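How does a robot learn to pick up a cup? Pretty much the way you did: lots of tries! I'm Juwita, and my job is collecting those tries. We call each one an example.

I steer a pretend robot on my computer, and the computer saves every move. Some days I make up to 40 examples before lunch (my thumbs get so tired). If I goof, I mark that one as a miss and go again.

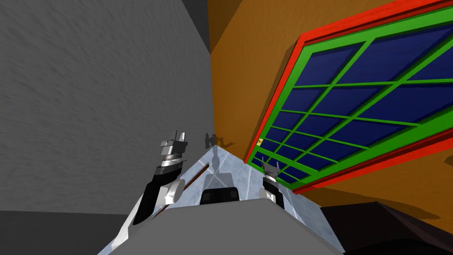 Two robot arms in a computer-made room with an orange wall and a big window.

Why change the rooms? Well, if every wall was gray, the robot might get mixed up when it met a pink one! So we swap colors, and then I do the same job all over again. Later a learning program studies the whole pile and looks for patterns, like when to close the fingers.

More to read
- What is a gripper?
- Meet the Gincombe team
- 5 robot words to know

© Ustari Kids | Contact us | Back to top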